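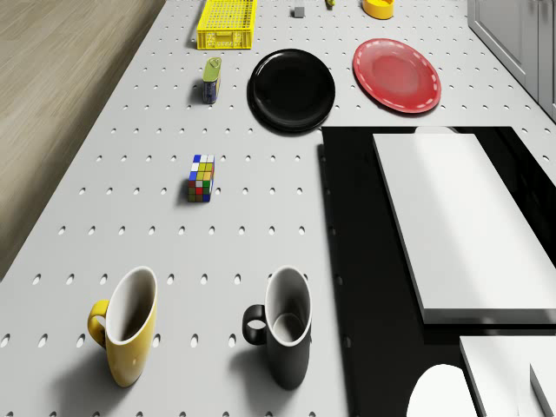 # grancombe-tabletop

Rendered tabletop episodes plus the planner and tooling we used to make them. Pegboard table, kitchen stuff, a crate, one arm. Maintained by the sim group at Ernside.

Status: usable, not pretty. Data format is frozen, the Python API is not. Pin a commit.

## What's in it

- 2000 episodes, split by seed not by time
- two camera streams per episode – one over the table, one on the wrist
- joint states, gripper width, commanded and measured
- object poses from the simulator (ground truth, no noise added)
- planner logs, incl. the rejected grasps

No depth in this release. It renders fine but the files got huge and the wrist depth had bad near-plane clipping. Might come in October.

## Quick start

```
git clone <your mirror>/grancombe-tabletop
cd grancombe-tabletop
pip install -e .
gct fetch --split dev
gct replay --episode 800 --stream wrist
```

`gct fetch` with no split pulls everything. Don't do that on a laptop.

If replay opens a black window, set `GCT_BACKEND=egl` and try again. Only tested on Linux.

## Layout

```
episodes/
 <id>/
 table.mp4
 wrist.mp4
 state.parquet
 poses.parquet
 plan.jsonl
 meta.yaml
configs/
 layouts/
 planner/
```

`meta.yaml` has the seed, the layout name, the target object and the outcome flag. Outcome is computed from the final pose, so an object balanced on the crate rim counts as a fail even if it looks okay in the video.

## Planner (stoner)

Grasp selection and motion live in a seperate package, Stoner. Vendored under `third_party/`, dont upgrade it by hand.

Order of things:

1. sample antipodal grasps on the target mesh
2. drop anything that collides with table or neighbors
3. score by width margin + reachability
4. plan approach, close, lift, transfer, release
5. replan the transfer if measured gripper width drifts from the commanded one

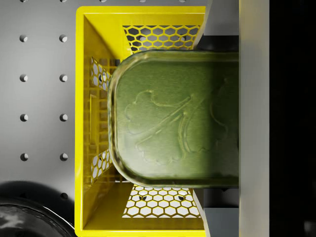

Flat tins are the awkward case for placing. Fingers close on the two long edges, which is a solid grip, but then the tin spans a good part of the crate opening and the release pose matters a lot. Set `release.clearance` too low and the fingers touch the rim while opening. Too high and the tin bounces. Per-object overrides go in `configs/planner/objects.yaml`.

Wrist view also loses most of the crate floor once a tin is over it. If you train a policy on wrist only, expect trouble in the last part of the placement – add the table stream or give it the crate pose.

## Collision meshes

Crate uses a convex decomposition. The mesh panels are filled in, so a thin object that could poke through the openings visually will hit a wall in physics. Same for the pegboard: holes are in the visual mesh only, the collider is a flat box.

Mugs have proper handles in both. Plates are convex hulls, so don't try to grasp the inside of the rim.

## Known issues

- shadows flicker on the table stream when the arm is moving fast
- `plan.jsonl` timestamps are sim time, `state.parquet` is wall time. Sorry. Use `gct align`
- 7 episodes have a truncated wrist video, listed in `configs/skip.txt`, loader skips them by default
- gripper width is in meters, the config wants millimeters
- layout sampler sometimes puts two objects too close to grasp either one. Kept on purpose, tagged `crowded`

## Not covered

Soft objects, liquids, people in the workspace. No real robot data here at all. We have not checked transfer to hardware, so please don't cite this as evidence that it works there.

## Perception baseline

The Başaran pose head is in `baselines/basaran`. Trained on table stream only. Weak on glossy dark things and on symmetric objects – evaluate plates with the symmetric metric or the rotation numbers mean nothing.

## Changes

13 May 2024 – v2, re-rendered wrist stream, fixed finger friction, poses now in table frame. v1 checkpoints wont load, retrain.

## License

Code is MIT, episodes are CC BY 4.0. Object meshes have their own terms, see `ASSETS.md` before you redistribute. Bugs go in the issue tracker with the episode id and commit hash.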